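Bitden
19 October 2024

Bitden is publishing this thread to explain the coming changes to withdrawals, network fees and account security. Customers who hold any balance with us are asked to read it to the end. (1/13)

Beginning in November, Bitden will no longer process withdrawals one at a time as they are requested. Requests will be grouped and sent to the network together. We refer to this as batching, and many exchanges already work in a similar way. (2/13)

A batch will be sent every 4 hours, day and night, including public holidays. A request made shortly before a batch closes will normally be included in it. A request made after the batch closes will wait for the next one. The time of the next batch will be shown on the withdrawal page. (3/13)

The reason for the change is cost. Each transaction on the Bitcoin network pays a fee based on the space it takes up in a block. One transaction that pays many customers takes up less space than many separate transactions. When the network is busy, the difference is considerable, and until now our customers have been paying it. (4/13)

The network fee for each batch will be divided equally among the withdrawals in it. Bitden will add nothing to that fee. The final amount will appear in your account history once the batch has been sent, together with the transaction ID, so that you can check it on any public block explorer. (5/13)

Please note that customers in the same batch will share a transaction ID. This is expected. Your own payment can be found by looking for your receiving address in the list of outputs. If your address does not appear there, contact support before you submit a second request. (6/13)

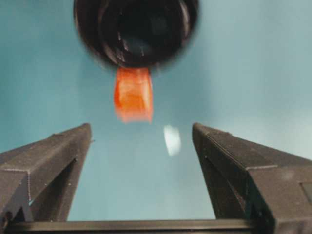
Customers who need funds sooner may choose a priority withdrawal. These are sent individually and carry the full network fee, which will be quoted before you confirm. The quote is held for 8 minutes. After that a new one must be requested. Priority withdrawals are subject to the same security checks as any other. (7/13)

The daily limit for accounts at the basic verification level will be $2,000, measured at the Bitden reference price when the request is made. Limits for fully verified accounts are not changing. Customers who regularly reach the basic limit may apply for full verification in the account settings. We advise doing so before the new schedule begins, as applications tend to rise with any change of this kind. (8/13)

We are also changing how saved addresses work. A newly added withdrawal address will be locked for one day before it can be used. An email will be sent to you when the address is added and another when the lock ends. If you receive either message and did not add the address yourself, use the freeze link in your account at once and then write to support. The lock cannot be lifted early, by you or by our staff. (9/13)

Customers using the Cropper wallet should install the latest version before the November change. Older versions display an incoming batched payment as "unknown" until it has been confirmed. The funds are not affected, but the label has caused concern among customers who took part in the trial. Cropper users who prefer not to update may ignore the label and check the transaction ID instead. (10/13)

Several customers have asked whether batching is connected with the recent swings in the price of Bitcoin. It is not. The work was planned well before them and was tested first with business accounts served by our Ilau office. Customer balances are held in full and are not lent out. Bitden does not comment on price movements and does not offer investment advice. (11/13)

We expect that the change will be used by people attempting fraud. Bitden will not telephone you about it. We will not ask you to move your coins to a "new" or "batch-ready" address, and we will never ask for your password, recovery phrase or login code. No action is needed to keep your existing balance. Any message that says otherwise should be forwarded to our support desk through the form inside your account, and any link in it should be left alone. (12/13)

Deposits, trading and transfers between Bitden accounts will continue as they do today, with no change to fees or timing. Withdrawals in local currency to a bank account are also unaffected. The revised terms are available under Legal in the account menu, and printed copies may be requested from our Ukholm office. Questions posted below will be read by the support team, but please do not include your account number, addresses or transaction details in a public reply. (13/13)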